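ok thread time. apartment recycling, because I have been stewing on this since I moved into the Plisthorpe building and my group chat has muted me

so our building got a letter 15th November. new hauler, Dirkevell. new rules. two pages, front and back, tiny type. most people I've talked to used it as scrap paper

main change – no more mixed bin. cans in one, paper in one, plastic bottles in one. if a load is "contaminated" the building gets charged 90 bucks and guess who that gets passed on to. us. it's in the lease, I checked, page with the parking stuff

first pickup under the new rules: charged. second pickup: charged. there are 56 units here so yeah it's a small amount each but it's the principle

went down to look at the bins myself after the second one. greasy pizza boxes. a garden hose. a bag of actual kitchen trash tied up real nice with a bow like a gift

hoses are the worst btw. they wrap around the sorting equipment and somebody has to climb in and cut them out. same with string lights, so pls remember that when December's over and you're cleaning up

my neighbor Krishnamoorthy Warrier used to work at a sorting plant years ago and he's the only reason I know any of this. caught him in the elevator and missed my floor. twice

his big thing is bags. don't bag your recycling. you carry it down in a bag fine, but dump it out and take the bag back up with you. ours says so in the letter too, second page, near the bottom where no one looks

second thing is paper. once it's got food on it, it's trash. napkins, paper towels, the greasy half of the pizza box. you can rip the clean lid off and recycle that half. I did not know you could do that and I'm 3 apartments deep into adulthood
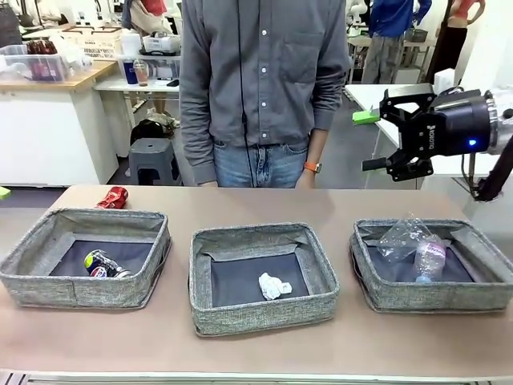 also receipts. the shiny kind, thermal paper I think it's called. those go in the trash. I had a whole drawer I was saving up to recycle, felt very virtuous about that drawer

caps: the old advice was take them off. Dirkevell says leave them on. my sister's hauler across town says take them off. so check yours, it's really local, don't come at me in the replies

crushing: same deal. cans crushed or not, our letter doesn't care. some places want them whole. I crush mine bc my kitchen is the size of a bath mat

rinsing – you don't have to scrub it like a dinner plate. quick swish, dump, done. I use the leftover dishwater. peanut butter jars are the exception and I've given up on those, sorry to the planet

somebody asked about the deposit. yes if your state does it, take them back!! I was tossing mine for two years like a fool. the Gebremichael market on the corner has a machine by the carts, go early, the line by noon is unreal

and no I'm not buying the Zultero thing everyone keeps sending me. it's a trash can with an app. I don't want a notifcation about my trash

anyway I taped a one page version of the letter above the bins in the mail room. big letters. someone already corrected my spelling on it in red pen. fair

third pickup is this week, will report back. if we get charged again I'm knocking on doors

edit bc people are asking, coffee cups are trash here. the paper ones. there's a plastic lining in them. lid might be ok, look at the number on it

muting this now, gotta go get my laundry before someone puts it on the floor again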